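Projects > Legal Writing > Vavach > Data card

Print this page | E-mail this page

Vavach: first-year legal memo drafts with instructor comments

Release 2, 15 January 2026
Maintainer: Aqeel Lodhi
Annotation lead: Rukhsana Tarar

Summary

Vavach is a collection of office memos written by first-year law students, paired with the margin comments their writing instructors left on them. Each memo is present in two drafts: the one submitted for comment and the one submitted for a grade. Comments are aligned to the span of text they refer to and labeled by type. The collection is meant for research on feedback in legal writing courses. It is not a source of law, and the memos should not be read as correct statements of anything.

Source of the memos

All memos come from the required legal writing course at the Sepúlveda School of Law. Students were given a closed packet of authorities and a fact file, and wrote an objective memo answering one question. There are six assignments in the release. Four deal with contract formation and the remaining ones with premises liability. The fact files were written for the course and use made-up parties, the most common being a storage company named Skavau.

Students opted in after grades were final. A memo is included only when both drafts exist and the author signed the release form. Instructors signed a separate form covering their comments. Memos from students who transferred or withdrew before May were left out, even when a form was on file.

File layout

memos/ holds the drafts as plain text, one file per draft. Footnotes are moved to the end of the file and keep their original markers.
comments/ holds one JSON Lines file per assignment.
packets/ holds the fact files and the list of authorities. The full text of the authorities is not included.
forms/ holds blank copies of the consent forms.
tools/ holds the alignment script and the label checker.

Comment records

Every comment record has the following fields.

memo_id: random string, shared by both drafts of a memo
draft: first or final
start, end: character offsets into the draft file
comment: the instructor's text, with names removed
label: one of the label values listed below
instructor: random string, stable across assignments
revised: yes, no, or unclear

Offsets count characters, not bytes. Files are UTF-8 with Unix line endings. If an editor changes the line endings on checkout the offsets will drift and the label checker will fail on the first record.

Labels

There are seven label values: rule statement, rule support, application, organization, citation form, sentence level, and other. A comment gets one label. Where an instructor wrote a long comment that covered more than one matter, the annotators split it at a sentence boundary and gave each part its own record with the same offsets. Praise is labeled by what it praises. "Good, clear rule" is rule statement. A bare "Good" is other.

The line between rule support and application caused most of the disagreement. The guide settles it by looking at whose facts are being discussed. Facts of a precedent case are rule support. Facts from the packet are application. A sentence that compares them is application.

The revised field records whether the passage changed between drafts in a way that responds to the comment. It was filled in by the annotators and does not come from the students. Use "unclear" as its own category. Earlier users folded it into "no" and got results that could not be compared with ours.

Annotation

Each record was labeled by two annotators working separately, both of them former teaching assistants in the course. Differences were settled by Rukhsana Tarar, who had access to the packet and to both drafts but not to the grade. The original labels are kept in comments/raw.

Alignment between drafts was done with Vulline, an in-house tool that matches paragraphs first and sentences second. It handles moved paragraphs well. It does poorly when a student merges the question presented with the brief answer, and those cases were corrected by hand.

Privacy

Student and instructor names were removed from the drafts, the comments, and the file metadata. Party names in the memos were left alone. Some comments refer to things said in office hours. These were kept when they did not identify a person and cut when they did. A cut is marked with [removed].

Grades are not part of the release and will not be added.

Known problems

Comments made by hand on paper were typed up later, and underlining was lost. Where an instructor underlined a phrase and wrote only a question mark, the offsets are the transcriber's best reading.

Citation form comments follow the course's local handout, which differs from the published manuals on short forms and on parentheticals. A model trained on them will pick up the local rules.

One premises liability packet was corrected after the first draft was due. The landlord's notice letter has a different date in the later version. Final drafts use the new date and a few comments ask about the change. Both versions are in packets/.
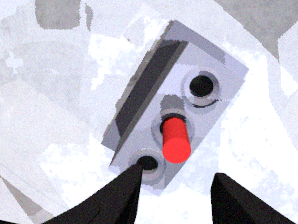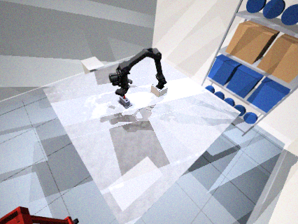
The first release had no instructor field. Anyone holding out comments for testing should split by instructor as well as by memo. Instructors reuse their own wording heavily, and a split by memo alone will put near copies of the same comment on both sides.

Terms of use

The data may be used for research and for teaching. Do not try to identify students or instructors. Do not post full memos on the open web while the assignments are still in use; short quotations in papers are fine. The scripts in tools/ may be used for any purpose.

Corrections

Send the memo_id, the draft, the offsets, and the proposed change to the maintainer. Corrections to labels are applied at the next release. Corrections that concern privacy are applied as soon as they are confirmed, and the affected file is replaced without a change in release number.

Comments

mkessel_lrw
Are the teaching assistants' own comments in here, or only the instructors'? Our assistants write most of the citation notes.

Aqeel Lodhi
Instructors only. Assistants at Sepúlveda hold conferences but don't mark drafts.

t.orvane
The label checker stops on files that have a blank last line. Removing the line fixes it. Might be worth a note.

Aqeel Lodhi
Confirmed, it will be fixed in the script.

paperchase_b
Would like to see the persuasive briefs from the spring term done the same way. The comments there are a lot longer.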